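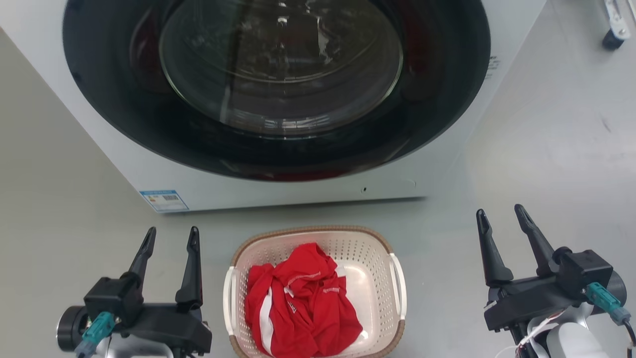

3.2 Sorting and waiting before the wash

In the previous section we described where the households keep their dirty clothes. In this section we look at the time between the moment when a basket is carried to the washing machine and the moment when the machine is started. We call this time the "floor stage", following the term that Carretero used in our first field notes. In many homes the basket does not go directly into the drum. It is put down on the floor in front of the door, and it stays there while other decisions are made.

The participants kept a laundry diary for 7 weeks and wrote one line for each wash. After removing the lines that could not be read, we had 719 entries. For each entry the person noted the main color of the load, the place of the basket, and the reason for any delay. Participants from the Plasar building shared a laundry room, and those from Indum had the machine inside the home, so the two groups are discussed separately where it matters.

The color of the load had a clear influence on the floor stage. White and light loads were usually started soon after the basket was put down. Red loads waited longer. The participants explained that a red load is small in most weeks and that they did not like to run the machine half full, but they also did not want to add clothes of other colors to it. Lucía Goicoechea, who did the interviews in Indum, recorded this answer from a father with two children: "The red things have their own day, but the day is never the same day." Several persons kept a separate basket only for red and dark red clothes. Others used one basket for everything and made the sorting on the floor, in small piles.

Figure 4. Front-loading washing machine with a laundry basket holding red clothing on the floor before it. The inner walls of the basket are perforated and there is a white handle on each short side.

The type of basket was also mentioned more often than we expected. We had included only one question about it, and it was placed at the end of the interview. People with a plastic basket of the kind in Figure 4 said that they could push it with the foot until it was close to the door, and then load the drum while kneeling. People with tall fabric bags had to lift the clothes out in two or three movements, and they complained about socks left at the bottom. Handles were important mainly for the return trip, when the clothes are wet and heavy. One participant in Plasar had changed her basket in March for this reason and wrote a long comment in her diary about it.

A second point concerns the height of the door. In a front-loading machine that stands directly on the floor, the person must bend or kneel for loading. Tejada and Esteban measured the position of the basket in the homes that allowed it, and they found that it was normally placed in front of the door and a little to one side, so that the door could open. Where the room was narrow, the basket was moved 2 times, one time to open the door and one time to reach the clothes. The participants did not describe this as a problem until we asked them directly.

We should note one limit of the diary. The entries were written after the wash, sometimes in the evening, and the length of the floor stage is therefore an estimate by the participant. Cruzado compared part of the entries with the start times saved by the machines and found that short delays were reported well, but long ones were often reported as shorter than they were. For this reason we use the delays only to compare the groups of colors, and we do not give an average in minutes.

Last updated: March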